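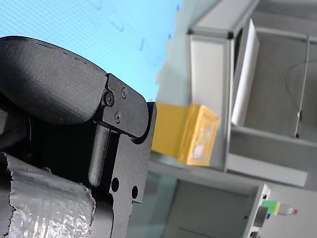 PART TWO: COLLECTING EXAMPLES

Chapter 7
Recording Demonstrations

A learning system that controls a gripper needs examples of the job done properly. In Part One the examples were already on disk and we only had to sort them. In this chapter we produce our own, one attempt at a time, with a person guiding the arm and the computer storing what the cameras and joints report.

The task is a small one. A yellow block has to be picked up and set down at a marked spot. An adult can do it by hand without thinking, but a new operator working through the Tipoki controller will usually need several tries before the motion is smooth enough to keep.

Most of the material comes from the Hanville workshop, where Loan Kim and Cameron Whitelaw recorded 2000 attempts over one November. They worked in sessions of 108 attempts or fewer and changed operators between sessions. After each session Ewan Quinlan went through the recordings and marked every one as kept, failed or unclear. Failed attempts were stored in a separate folder – we will need them in Section 7.4.

A view from close to the fingers has its own problems. The gripper takes up a large part of the picture, and the block may be slightly out of focus even when it is near the fingertip. Tilt is another matter. When the wrist turns, the whole background turns with it, and a straight frame beam can run diagonally across the view. The system has to learn from pictures like these, so they stay in the set.

Before reading on, make sure you have completed Exercise 27 and have your log sheet at hand. Section 7.1 covers the start position and the naming of files.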